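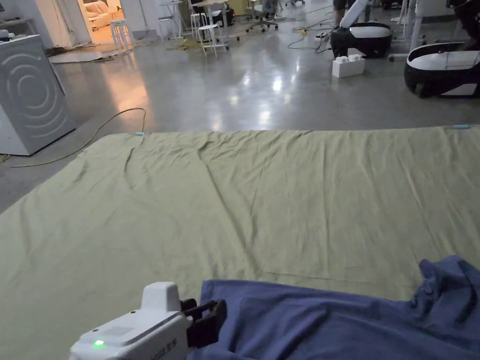
The consulate day in Pritchard

I went to the Trestov consular day on Saturday and said I would write it up for the people who couldn't get there, so this is that. It's long. If you only want the passport information, it is in the second part.

For anyone new to the blog, Trestov has one honorary consul for our whole part of the state, and his office is two rooms over a dentist in Pritchard. Once a year the embassy sends a pair of staff out with the fingerprint equipment and they set up in the hall at the Asow Street library. The rest of the year you either drive to the embassy or you wait. The embassy is 294 miles from my driveway. I have done that drive twice and would like not to do it again.

This year they combined the passport day with the twelfth anniversary of the consulate opening, and that made it a bigger event than usual. The deputy head of mission came. Her name is Aniela Kwiatkowski and she has been in the job since December. She gave a speech of maybe ten minutes, first in Trestovian and then a shorter one in English for the spouses and the city people. She talked about the treaty on recognizing school diplomas, which both countries have signed but which only our side has ratified. She did not give a date for the rest of it. A man near me asked about it afterward and she told him it was with the ministry. That is the same answer we got last year from the person before her.

The mayor's office sent someone with a framed proclamation. The children's choir sang both anthems. They did the second verse of ours, the one most adults don't know, so there was a lot of humming in the chairs behind me. My cousin's girl is in the choir and she knew every word.

Lunch was dumplings, pickled beets, two kinds of cake, and coffee. The dumplings ran out before one. If you go next year, eat first and do your paperwork second. I did it the other way around and had cake.

Passports and papers

The consul, Witold Kubiak, handled the desk himself with the two embassy staff. I had ticket 23. They called the first number a little after ten and got to me at 11:40, so it moves, but slowly. Families with small kids were taken out of order, and that was fine with everyone I could see.

What I brought: old passport, birth certificate, marriage certificate with the certified translation, proof of address, and the printed form. They wanted all of it. They also wanted a photocopy of each, and the library copier takes coins only. There was a line for the copier that was nearly as long as the line for the desk. Make your copies at home.

The translation has to be from someone on the embassy list. The woman ahead of me had a good translation from a court interpreter who was not on the list, and they would not take it. She had come in from Drindine with her mother and they had to go home without filing. Mr. Kubiak told her she could mail the corrected one to his office and he would add it to her application, but her fingerprints would still have to be taken in person. I don't know how that will work out for her. The list is posted on the consulate door and he will email it if you ask.

Fees went up again. They take a money order or a card now, no cash and no personal checks. The receipt has a number on it and you need that number to check the status by phone. Mine ends in 3126, which I am writing down mostly so I can find it when I lose the paper.

They are quoting 12 weeks for a standard passport. Last time they quoted me eight and it took eleven. I asked if it could be mailed to my house and it can, if you leave them a prepaid envelope with tracking. They had envelopes for sale at the desk, but you can bring your own.

Voting from abroad

There was a separate table for registering to vote in the fall election, and hardly anyone stopped at it. You need to register again even if you voted here last time, as the old list was thrown out when they changed the districts. It took me five minutes. You can still do it at the office in Pritchard through the end of the month. Call first. He is usually there in the mornings, but he also runs his own business and is sometimes out.

The polling place has not been settled. Ms. Kwiatkowski said they had asked for a second one closer to Drindine and were waiting on permission from the county for the building. A few people clapped at that. The Drindine people had to drive over the pass last time and some of them turned back because of the snow.

I also asked about pensions for my father, who worked nine years there before he emigrated. That is not something they handle at these days. They gave me a phone number and a form, and the form is in Trestovian only. I'll write about that separately once I have gotten through it.

We stacked the chairs and were out by four. The consul's next open evening at the office is Mon 1 July, from five to seven, and he asked people to bring questions about the diploma rules in writing so he can forward them.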